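Tema 4. Casas, cúspides y la hora de nacimiento

Apuntes del módulo de iniciación a la carta natal. Conviene traer leído el tema 3 (signos y regencias) y tener a mano la carta propia, impresa o en pantalla.

4.1. Qué miden las casas

Los signos dividen la eclíptica en doce sectores iguales a partir del punto vernal. Las casas dividen el espacio local, el que rodea al observador en un lugar y a una hora determinados. Por eso dos personas nacidas el mismo día comparten casi todas las posiciones planetarias en los signos, pero pueden tener casas muy distintas.

Los cuatro ángulos son la base de casi todos los sistemas:

Ascendente (AC): grado de la eclíptica que asoma por el horizonte este.
Fondo del Cielo (FC): punto opuesto al Medio Cielo.
Descendente (DC): grado que se pone por el horizonte oeste.
Medio Cielo (MC): grado que culmina en el meridiano superior.

El Ascendente recorre los 360 grados en un día sidéreo. De media avanza un grado cada cuatro minutos, pero en latitudes medias y altas unos signos ascienden mucho más deprisa que otros. En el hemisferio norte, Piscis y Aries son signos de ascensión corta; Virgo y Libra, de ascensión larga.

4.2. Sistemas de domificación

En clase trabajaremos con tres.

Signos enteros. La casa I es todo el signo que contiene el Ascendente, la II el signo siguiente, y así hasta la XII. El MC puede caer en la IX, la X o la XI, a veces en otra. Es el sistema habitual en las fuentes helenísticas.

Casas iguales. La cúspide de la I es el grado exacto del Ascendente y cada casa mide 30 grados. El MC queda como punto sensible, sin ser necesariamente la cúspide de la X.

Placidus. Divide en tres partes el tiempo que tarda un grado en pasar de un ángulo a otro. Produce casas desiguales y signos interceptados, y falla más allá de los círculos polares.

El programa Vulano abre por defecto en Placidus. Para cambiarlo: menú Carta, opción Casas, y volver a calcular. Brivo usa signos enteros y no guarda la preferencia al cerrar – hay que revisarla cada vez que se abre una carta nueva.

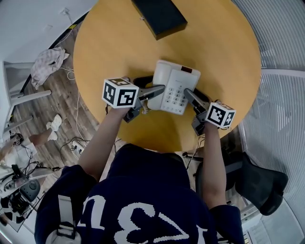

Teléfono de mesa con teclado numérico.

4.3. La hora de nacimiento

Por orden de fiabilidad, las fuentes habituales son el registro del hospital, la partida literal, una anotación familiar hecha en el momento y la memoria de un pariente. Las horas redondas («a las 10 de la noche») se toman como aproximadas mientras no haya otro documento.

Un error de cuatro minutos en la hora mueve el MC cerca de un grado. Los planetas lentos apenas cambian, la Luna se desplaza unos dos minutos de arco y los ángulos son lo que más sufre. En consecuencia:

– Con hora segura se pueden leer cúspides y ángulos por grado.
– Con hora aproximada se leen las casas por signo entero, si el Ascendente no está cerca de un cambio de signo.
– Sin hora se prescinde de las casas. No se usa el mediodía como si fuera hora real.

Para fechas antiguas hay que comprobar también la hora oficial. Antes de los husos se usaba la hora local media. La carta de la fundación del mercado de Brukisberg, de 1853, que veremos el viernes, se calcula así, con la longitud del lugar.

4.4. Planetas cerca de una cúspide

Un planeta a menos de cinco grados antes de una cúspide suele leerse también en la casa siguiente. La regla viene de Ptolomeo, que la formula para el Ascendente, y se ha extendido después a las demás. No se aplica en signos enteros.

Ejercicio

Calcular la carta propia en los tres sistemas y anotar qué planetas cambian de casa. Indicar la fuente de la hora. Quien no la tenga puede usar una carta del archivo Akl, que reúne más de 500 con el documento de origen escaneado. Se entrega en una hoja, con las tres ruedas y un párrafo de comentario por cada planeta que se haya movido.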